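Vameck list: Re: Trarnholm 636, rear-engined or not?

Date: July 21, 2024

On the question from June, I have now been through the parts book and the two sales folders I own, so I can answer most of it. The original message is quoted for those who joined since.

> Hello all. I am looking at a Trarnholm 636 sedan that has been in a barn
> for a long time. The seller says it is a 1946 car with the engine in the
> back. Everything I have read says the 636 had its engine in front and
> that only the Zenora was rear-engined. The body plate is missing. Is the
> seller mixed up, or was there an early rear-engined 636? Also, does the
> side-valve engine from the delivery van fit without cutting anything?

The seller is mixed up about the model but may be right about the year. Every 636 left the works with a front engine. The Zenora used the same doors, windshield and rear bumper, and from ten feet away the two are easy to confuse. The quickest check is the hood. On a 636 it is hinged at the windshield and has a row of slots down each side. On a Zenora it is plain, hinged at the front, and there is a spare wheel under it.

If the car has the engine in back and a slotted hood, then somebody has put a 636 hood on a Zenora. I have seen that done before. The hoods do not line up at the cowl without packing, so look for washers or strips of rubber there.

As for the year, 1946 cars of both types have the speedometer in the center of the dash. Later ones have it in front of the driver. The early dash is a flat pressing with a glove box on one side only. Don't rely on the lamps or the door handles — these got swapped freely and the parts book lists the same numbers for every year.
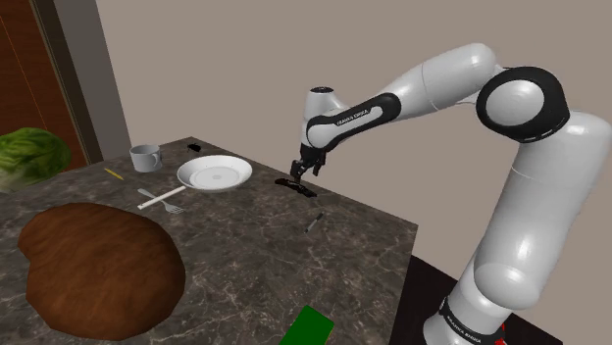

Franka Emika arm over a dark marble tabletop (computer rendering)

With the body plate gone, you will need the chassis number. On the 636 it is stamped on top of the right frame rail, just behind the front spring mount, and it is usually under a layer of old undercoat. Use a scraper and solvent and stay away from a wire wheel, which will take the number off with the dirt. On the Zenora it is on the crossmember ahead of the gearbox, and you have to get under the car to read it.

The van engine question is simpler. It bolts to the 636 gearbox, and the mounts are the same. The oil pan is deeper and hits the steering cross rod, so you have to swap over the sedan pan and the oil pickup together. The Petersen carburetor on the van sits higher too, but it clears the hood if you leave off the air cleaner spacer. It will not go into a Zenora at all without moving the bulkhead.

I have a spare sedan pan with a repaired drain plug thread if it helps. I would want to keep it with a running car and not on a shelf. Pickup only — it is too heavy to be worth mailing.

Two things I could not settle. The parts book gives a different rear axle ratio for cars after chassis 1000, and I don't know if that applies to both models. I also can't find a paint code for the dark green. If anyone has the later edition of the book, please check the axle page and post what it says.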